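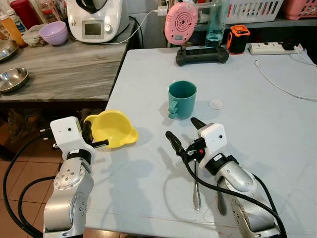

Where should shared bowls and mugs go after use?
Please return them to the kitchen table at the Dullalton house, with bowls at the back.

On the Prenero residents list, the Coman unit wrote in November:

> The smaller utensils are hard to find after 10 in the evening. May we keep a second set of tongs in our own cupboard?

The housing office has considered this request. Utensils bought under the shared kitchen budget remain in the shared kitchen — this includes tongs, brushes and cutting boards.

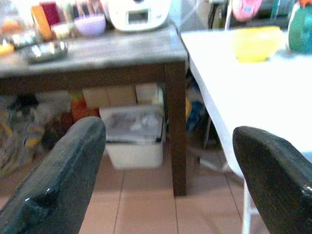

Can storage bins be kept under the tables?
Lidded bins are permitted, provided that walkways stay clear.

Residents are asked to close jars and bottles before leaving the kitchen, and to put steel lids back with
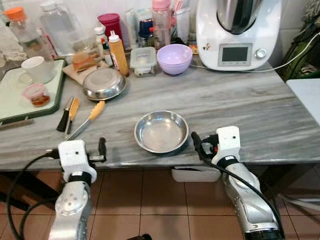
the pots they belong to. Food containers should carry a unit name. Unlabeled containers will be moved to the Ekico shelf at the end of the month.

Cutting boards may stay out on the counter — knives may not.

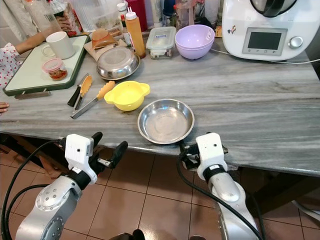

*Shared kitchen: steel dish, yellow bowl, tongs and cutting board.*

Replies may be sent to this list or to extension 1159.

Housing Office, Prenero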